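This site uses cookies to remember your settings. Accept all | Manage choices
Search the help pages... Go

Brominora two-arm station: questions about the January stop

Updated Jan 16, 2020

Thank you to everyone who wrote in after the stoppage at the Multberg site. Many of you wanted to know the same few things, so Melaniia Stasiv and I sat down with a pot of coffee and tried to answer them properly in one place. If yours is missing, please write again and we'll add it.

What went wrong?
During a bagging run the right arm began to lift before its gripper had finished closing. The bag slipped out, the arm carried on as though it still had hold of it, and the station only stopped when the next step timed out. Nobody was hurt and nothing was broken, but an arm that believes it is holding something when it isn't is a thing we take seriously, and we shut the station down that same afternoon.

Was it a one-time thing?
I wish I could say so! When Mandla Baloyi went back through the logs he found the same early lift in 11 of the last 190 runs. In most of those the fingers had caught enough fabric to get by, so the run was marked as good and we never looked twice.

Do you know the cause?
We do, and it's a rather dull one. The closing signal is meant to come from the finger position, and after the last software update it was coming from the motor command instead. So the arm was being told "closed" at the moment the gripper was asked to close. Soft things like cloth made it worse, as they fold and shift while the fingers come in.

Which parts of the job does this affect?
Any step where a gripper takes hold of the bag on the table. Handling of rigid items uses a separate check, and we found no early lifts there.

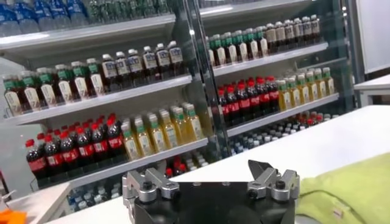
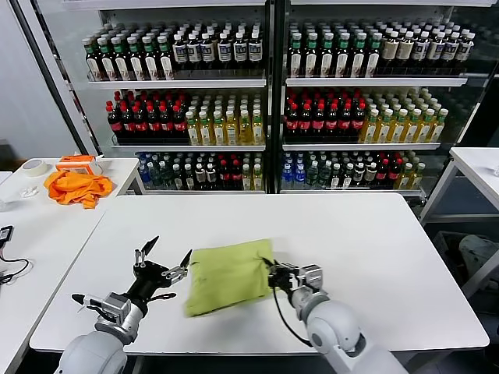
The bagging station at Multberg, set up at the white table with the bottled drinks behind it.

Can I keep using my station while I wait for the fix?
Please leave it switched off until the update is installed. If you really must move the arms, to clear a table for instance, use manual mode at the slowest speed, with one person at the stop button and everybody else well back.

How do I get the update?
Broseck is sending it out to all sites by email, with the install notes attached. It takes one restart of each arm, so two in all, and then a short gripper test that you'll be walked through on the screen. Do the test with a piece of cloth in the fingers and again with nothing in them. The second one should fail, and you want to see it fail.

What if the empty test passes?
Then the position signal still isn't getting through. Stop there, press the stop button, and call the Hordiienko service desk before you try anything else. Do please have the arm's serial number handy, it saves everyone a good deal of back and forth.

Will you be checking anything else?
Mandla is repeating 100 bagging runs on the updated station and comparing the finger position with the arm's movement in every one of them. We'll put his results on this page when he's done.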